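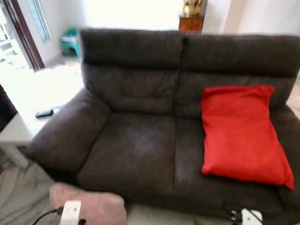 Prila two-seat sofa, ground floor sitting room, Srivastava guest house. The room was rearranged in September and the remaining furniture listed on 20/12/2022. The sofa stays beside the long white table. Its thick padded headrests and rounded arm are kept as built; the plain red pillow is listed separately under item 8.

Seat height and cover codes are on sheet 3 of the Jirement inventory. Covers are vacuumed with the soft brush only. Room 9 follows on the next page.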